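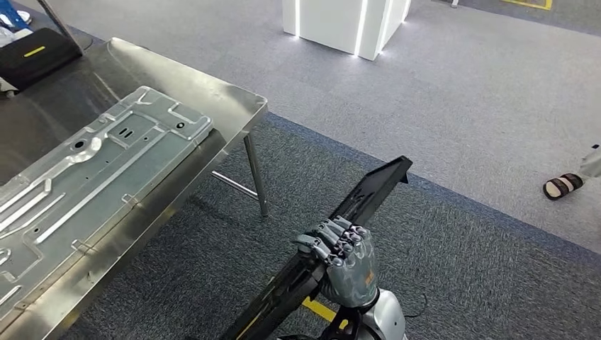

Workshop notebook, student manipulation project, October 16, 2018

Today we worked only on the grip of the long part, because last week the hand lost it in almost every second trial and we could not say why. The task for the November demonstration is still the same: take the black rail, hold it firmly, bring it to the big metal panel and place it along the edge. The panel is lying on the steel table with the ribs and the embossed channels up, and I want it to stay in this way, so that everybody trains with the same side. With all four fingers across the front face of the rail and the thumb pressed along the left side, the hand has a good hold. Before, we let the thumb come more from behind, and then the rail could turn around its own long axis. The raised channel on the rail is maybe a help for the fingers, maybe it is a problem, I am not yet sure. I have to look at this with the other group.

Grip trials

We made two series, nine trials in each. In the first series we closed the fingers first and the thumb after. In the second series the thumb goes first, stops at contact, and then the four fingers close. The second one is clearly better. The first series had four drops, the second had only one, and that one was my mistake – I had started from the wrong pose file. I did not repeat it, I only wrote it down.

Closing value for the fingers is now 463 in the Diltix controller. With lower values the rail slides when the wrist is tilted. With higher values the little finger motor gets warm and the controller gives the yellow warning after some minutes. Please do not change this number without writing it here. Last time somebody did, and we lost one afternoon.

Waiting time between thumb contact and finger closing: 300 ms. I tried to make it shorter, but the contact signal is noisy and the fingers then start too early. It is possible that a filter would help. The students from the second year have learned filters in the signals course, so this can be a nice small task for them.

Approach to the table

The approach is still slow and not very nice to look at. The arm comes from below and from the right side, and the far end of the rail makes a big movement even when the wrist turns only a little. This is normal for a long part, but our planner (the Varela package, still the old version) thinks only about the hand and does not know that something long is in it. I added a simple box to the collision model, with the length of the rail plus a small reserve. After this the planner refused two poses which it accepted before, and I think it was right in both cases.

One thing about the box: it is fixed to the palm, so if the rail is gripped nearer to one end, the box is wrong. For now the rule is to grip at the small yellowish marks or a little above them, never at the top end. Later we can measure the grip point from the camera.

The yellow tape on the floor is the reference for the base position. It is pressed well to the carpet again, but if you find a corner which is lifting, replace the whole strip and check the position after. Do not put a second strip on the first.

Cable: I have still seen it too near to the forearm in some poses. It must have its free loop on the right side, with enough length for the full turn of the wrist. We talked about a clip. The clips from the Gekasex kit are too stiff for such a thin cable, so I will try with a piece of fabric tape first.

Data

All trials of today are saved on the Vister server, in the folder of the project, subfolder grip_long. The names of the files follow the old rule (series, trial, result). Drops are marked with D. I have also put the wrong start of mine there, marked with X, so please leave it out when you make the table.

For the next time

– Repeat series two with the rail turned by half, so that the channel looks to the palm.
– Ask if we can have a second rail. If this one breaks before November we have nothing to show.
– Write the placing part. At the moment the program stops when the rail is above the panel, and a person must take it out of the hand.
– Update the safety page for the new students. The stop button procedure in it is from the old arm.
– Somebody should check the zero position of the thumb. I have the feeling that it moved a little after the restart, but I have no measurement for this.

The lab is occupied on Thursday morning by the other course, so we continue after lunch.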